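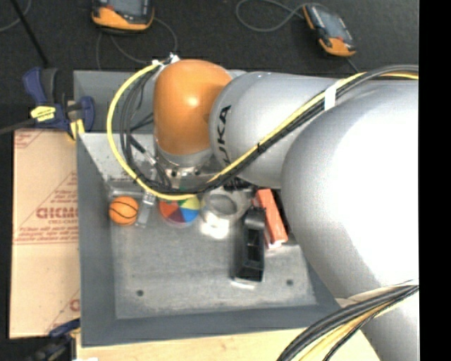

Preguntas frecuentes sobre la recogida de ejemplos de agarre

Buscar en esta ayuda Escriba su pregunta Buscar

¿Qué es lo que se graba en cada intento?

Se graban las posiciones del brazo KUKA, las órdenes que recibe, la señal de la pinza y el vídeo de la cámara fija. Todo se guarda en una misma carpeta con el número del intento. Si falta una de estas partes, el intento no entra en el conjunto de Veltbridge.

¿Cuántos ejemplos hay ahora?

En la versión del 23 de febrero hay 3387 intentos. De ellos, 1576 están marcados como agarre correcto. Los demás son fallos, y también los necesitamos: el sistema aprende de los dos tipos, por favor no los borren.

¿Qué objetos puedo poner en la caja metálica?

Cosas de forma y superficie distintas. Por ejemplo, una pelota pequeña de baloncesto de juguete, otra pieza redonda de varios colores, un recipiente redondo con brillo, una caja alargada de color rojo anaranjado. Los objetos negros y largos también sirven, sobre todo si tienen huecos en el cuerpo. No se aceptan objetos de vidrio fino ni nada que pese más que el límite escrito en la ficha de la pinza.

¿Tengo que ordenar los objetos?

No. Se dejan caer con la mano, con el brazo parado, y se quedan como caen. Si quedan en fila cerca de una pared, la escena es válida. Las paredes son justamente el caso más difícil y tenemos pocos ejemplos buenos de ello.

Los reflejos en el fondo de la caja, ¿son un problema?

Para la anotación, a veces sí. Nataša Dimitrov, que revisa las etiquetas, pide marcar la casilla «reflejo» cuando una mancha clara toca el borde de un objeto. No hace falta cambiar las luces. Tampoco hay que limpiar los arañazos del metal.

¿Y si el cable amarillo tapa un objeto?

Se anota como «oculto en parte» y se sigue. Lo que no se puede hacer es mover el haz de cables para ver mejor. El lazo tiene que quedar libre alrededor de la muñeca, y las ataduras las cambia solamente Damir Begović.

¿Cuánto dura una sesión?

Son 60 intentos seguidos. Después se para el brazo, se revisan las mordazas azules que sujetan la caja y se cambian los objetos. Si una mordaza se ha aflojado, hay que repetir la calibración antes de continuar. Yo pensaba al principio que un milímetro no importaba, pero perdimos 49 intentos por este motivo.

¿Qué hago si el brazo toca la pared?

Pulse la parada, escriba «contacto» en el registro y avise a la persona responsable del turno. El intento se guarda igual. No reinicie el programa sin haber mirado la brida y los tornillos.

¿Puedo usar los datos fuera del proyecto?

De momento no. La parte de Mollora se abrirá en mayo, con la documentación que prepara Theano Antoniadis. Para el resto todavía no existe una fecha.

He encontrado una etiqueta equivocada, ¿dónde lo digo?

En el formulario de correcciones, con el número de intento y el nombre del objeto. Una línea es suficiente.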